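Against the countertop organiser

Filed under Opinion, 2022-11-11

I have been asked three times this year to admire somebody's kitchen organiser. I don't mean a cupboard or a shelf. I mean the small wooden piece of furniture that now sits on top of the worktop, with a drawer in it, and is supposed to make the worktop tidier. I have tried to be polite. I am less and less able to manage it.

The sales pitch is simple enough. Your counter is a mess, so you buy a thing to put the mess in. Then you put the thing on the counter. Hudel, which sells more of these than anyone else I know of, had 293 "counter solutions" in its spring catalogue. I'm told the number will go up. A friend of mine, Tekle Yilma, fits kitchens for a living, and his view is that people who pay for good stone ought to be allowed to see it now and then. He is biased, of course, and would like to sell us all another cupboard. But I think he has a point about the stone.

Look at what a counter like this is being asked to hold. There's a toaster, a French press, a big silver appliance that could take up a table by itself, a cutting board, and behind them the two-tier organiser. The marble shows in the gaps. Pull the lower drawer all the way out and you find one clear plastic packet in the back corner. The rest of the drawer is air.

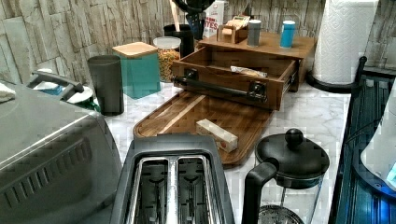

The drawer problem

A drawer on a worktop needs room in front of it. I have never seen this mentioned in a product listing. If the drawer is to open fully, everything in its path has to stay out of its path, so you have bought the organiser and also signed over a patch of counter the same size again. Or else you put the toaster there, as people do, and move it whenever you want a teabag. After a week or two you stop opening the drawer. Things go on top instead, which is where they were before you spent the money.

Henok Gebreyes, who edits this page and disagrees with me about it, says I'm describing bad placement and can't blame the furniture. He keeps his own organiser at the far end of the counter, where it has a clear run. Fine. He also has a very long counter. Advice that works in a long kitchen has a way of being passed on to people with short ones.

His second argument is better. A drawer, he says, at least hides the small stuff, all the packets and sachets and rubber bands that look dreadful lying about. I accept that it hides them. I am not convinced that hiding them is a service. A half-used packet at the back of a drawer is a packet you will buy again. I cleared out my mother's two years ago in March and found 9 opened packets of the same stock cubes, with every one of them folded over and pegged.

Jars are another matter, and I'll give way a little here. A canister with a wooden lid or a clear glass jar against the wall earns its place, provided you can see how much is left in it and you use what's inside more than once a month. I have a row of them myself. What I don't believe in is decanting as a hobby. Flour comes in a bag that tells you when it goes off.

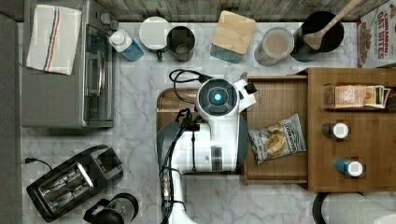

Guðlaug Hauksdóttir, my neighbour, has the only system I've come across that I would call a system. Anything that hasn't been used since Sunday goes off the counter and into the cupboard by the back door. If it is missed, it comes back. Her toaster has made the trip several times and always returned. The bread maker went in and stayed in. She has never owned an organiser and doesn't see what it would do.

I put this to the Hatodex shop in town, where a pleasant young man told me that most customers find one organiser isn't enough and come back for a second. He meant it as a recommendation.

So my advice is dull and costs nothing. Before you buy the box with the drawer, take everything off the counter for a weekend and put it on the floor. Pick up only what you cook with. See how much is still down there on Monday, and then decide whether it wants a home on your worktop or a lift to the charity shop.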